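Chapter 7
Exhibits and continuity in multi-scene investigations

7.1 Scope of the chapter

Chapter 6 dealt with the powers under which police enter and search premises. This chapter takes up what happens to an item once it has been seized. It covers labelling, packaging, transfer, storage and production in court, and it assumes that the search itself was lawful. Digital material is treated separately in Chapter 9.

An exhibit is of use to a court only if the party tendering it can show that it is the same item that was found, and that its condition is accounted for. The record that shows this is called the continuity record. In a single-scene matter the record may run to 2 pages. In a large inquiry with several addresses, several search teams and an outside laboratory, it can become the most disputed document in the brief.

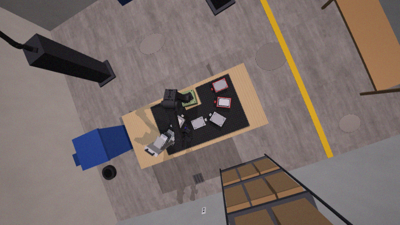 Figure 7.1 Robot arm, perforated mat and red-bordered trays on a wooden table. Computer rendering.

7.2 The Dodano inquiry

The chapter returns several times to the Dodano inquiry, which followed a series of deliberately lit fires at commercial premises. Search warrants were executed in December at 15 addresses, among them the Marchetti cold store and the Tostik freight yard. Officers seized more than 400 items on the first day. By committal the exhibit register held 3000 entries, many of them sub-exhibits created when a container was opened and its contents were recorded one by one.

Two teams had used the same initials in their exhibit numbers. The overlap went unnoticed until the laboratory returned results for two different fuel cans under one reference.
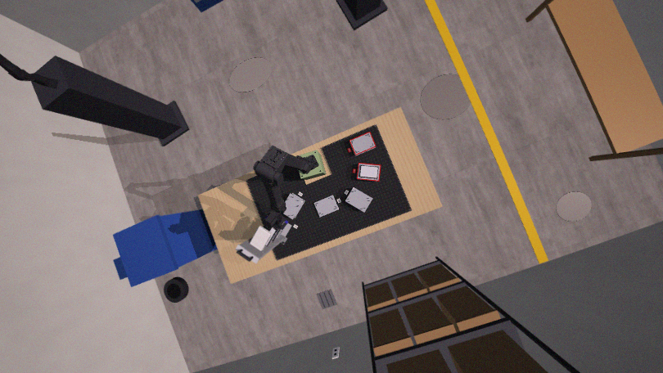 Exhibit numbering must be unique across the whole inquiry, whatever the number of scenes. The usual form joins the initials of the seizing officer to a running number, with a scene code in front where more than one address is searched. The written description supports the number and cannot replace it. An entry reading "light grey square plate, small dark marks at corners" would fit any of the three plates lying on the mat in the rendering. Where like items are seized together, each is photographed in place, numbered and packaged alone before the next is moved.

7.3 Transfers

Every change of custody is a transfer, including a change between two officers in the same room. The entry should give the time, the person releasing the item, the person receiving it and the state of the seal. At Dodano, the log for the Zilia Street searches recorded times of release only.

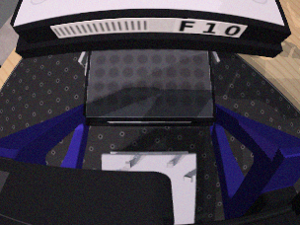
The gap this left was short in most cases, but the defence was entitled to ask where each item had been between release and the next signature. For nine exhibits the prosecution could call no witness who was able to answer. Six were admitted after argument as to weight. The remaining three were withdrawn.

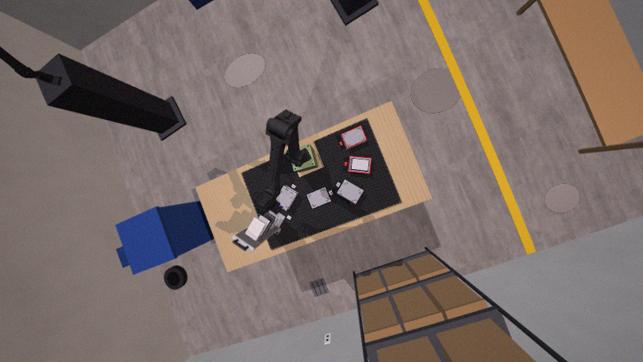
Anong Wongsuwan has argued that the loss of the three exhibits is too readily put down to the form in use, and that the log had a column for receipt which the teams had been told to leave blank until the end of the shift. On that view the fault lay in the briefing. The point is taken up again in 7.6, together with the instructions issued to search teams.

7.4 Terms used

Seizing officer: the officer who first takes possession of the item.

Exhibits officer: the officer responsible for the register and the store.

Sub-exhibit: an item derived from or found within an existing exhibit and given its own number.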